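Our little rule about clear things
31/08/2025

I've been meaning to write up our house rules for the two-arm bench for ages, and Parveen Khan finally talked me into it over tea (thank you, Parveen!).
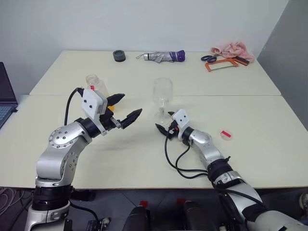
Both grippers at the table, with a plastic bottle and a wine glass.

So, rule one — see-through objects get their own run sheet. We learned that the long way in February, after more than 500 runs where we'd lumped them in with everything else and couldn't tell the results apart.

Rule two is about cables. Walk the arms through their full reach by hand, slowly, and watch the slack the whole way. Rezaul Siriwardena wants it done every 12 runs, and I've come around to his way of thinking.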